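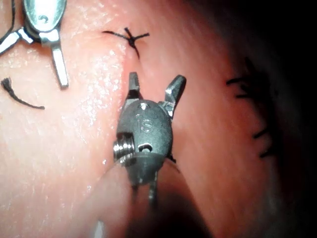 Photo courtesy of the Hillden tissue handling course

The kettle at Hillden is older than most of the students, and the woman who runs the tissue handling course will not hear a word against it. She had a morning group finishing up when I got there and an afternoon group due at one, and she used the gap to talk to me, almost without a pause, about touching things gently.

She trained as a general surgeon, worked as one for most of her career, and now teaches full time in the building on Magaña Street. Ask her what she teaches and she doesn't say surgery. "Tips," she says. "I teach the last inch of everything. The bit that meets the patient. You would be amazed how long a person can operate before anyone makes them look, I mean really look, at the last inch."

So that is where her course begins. On the first morning, students handle instrument tips for an hour before they get any tissue at all. They open them, close them, feel how the two sides meet, and draw them in pencil (yes, draw them, and she keeps the drawings!). She loves a pair of jaws that don't match, and her eyes go straight to them in any picture you show her.

"Look at those, wide open, one side narrow and pointed and the other one broad like a wedge," she said of the photo at the top of this page. "If I gave you those to draw, you'd learn more in ten minutes than from a chapter. Two sides, two completely different shapes. And then you have to ask yourself which side you want against the tissue, and people haven't thought about it. They just say 'the jaws.' Well, which jaw?"

She is just as taken with the surface underneath. A slight tent where a tip rests against tissue is the sort of thing she will stop a whole class to point at. "That little rise is information. Tissue talks to you with its shape. It lifts, it dimples, it goes pale, it goes shiny when it's stretched. I tell them, read the surface first and the instrument second."

Reading the surface turns out to be most of the first afternoon. Students work in pairs, one handling and one watching, and the watcher does all the talking. The handler isn't allowed to reply. I sat in on the end of the morning session and the effect is wonderful - a room full of people murmuring "lifting, lifting, too much, let it down" while their partners hold their breath. They swap every few minutes, and the noise level creeps up until she claps once and they start again.

Before tissue there are practice pads, and here she has opinions. The course uses Flatar pads for the opening drills, the soft ones, and she buys them by the carton. "I adore them for one thing. They teach you to slow down. What they can't teach you is slipperiness, and slipperiness is half the job! A dry pad is so polite. You put the tip down and it stays put. Then you go to something moist and it slides out from under you and you grab, and grabbing is what I've spent all morning trying to take out of your hands."

I asked what she does about the grabbing. She laughed and went to fetch a book.

It was the course handbook, 152 pages in a blue cover, printed by Breredel and now in its third version. She wrote nearly all of it in the evenings. The section on grip is the longest, and the margins of her own copy are full of arrows and crossings-out for the next printing. One drill takes up a double page: approach with the jaws open, touch, and stop. That's all. You touch and then you do nothing at all for three slow breaths, and if the tissue has moved you back off and try again.

"They hate it," she said happily. "For about one morning they hate it. These are busy people, they want to cut something. And then somebody gets it, and you see their shoulders come down, and after that they want to do it all day. I had two residents stay through lunch doing nothing but touching and letting go. I had to bring them sandwiches."

The other great subject is thread. Loose ends bother her more than anything else on the table, and she can spot one from across the room. A short end poking out behind a tip will not necessarily do any harm, she says, but she wants people to know that it's there and where it goes. Her students learn to say it aloud: end at the bottom, end at the right, end behind. "Behind is the one you forget. Whatever is behind the instrument has stopped existing as far as your brain is concerned. So we say it, and it exists again."

She gets just as lively about second instruments, the ones off to the side with a flat arm resting on the tissue. Beginners watch the tip in the middle and forget that the one in the corner is also pressing on something. There's a drill for this too, naturally. At any moment she may call out "other hand!" and everyone has to say, without looking over, what their other tip is touching. The morning group had reached the point of answering before she finished the words, which delighted her.

And care of the things themselves? Here she becomes strict. Every tip gets looked at under a magnifier before a session and again afterward, with special attention to the edges, the pivot and any little screw. She likes students to run through it in the same order each time, from the points back. Markings come last. Students read out any letters they find on the metal, even when the letters mean nothing to them, and write them in the log exactly as they appear. "Don't interpret. Copy! If it's sideways, turn your head."

By now the afternoon people were arriving, shaking out umbrellas and hunting for the coffee. She told me that places on the September course are already going, that the groups will stay small as long as she's in charge, and that she has been trying for years to get a second magnifier with a decent lamp. Then a student came in asking whether she could use the same pad as yesterday, the one with her practice marks on it, and the two of them went off to look for it in the cupboard. I finished my tea. From the next room I heard the single clap, and then the murmuring started up - lifting, lifting, let it down.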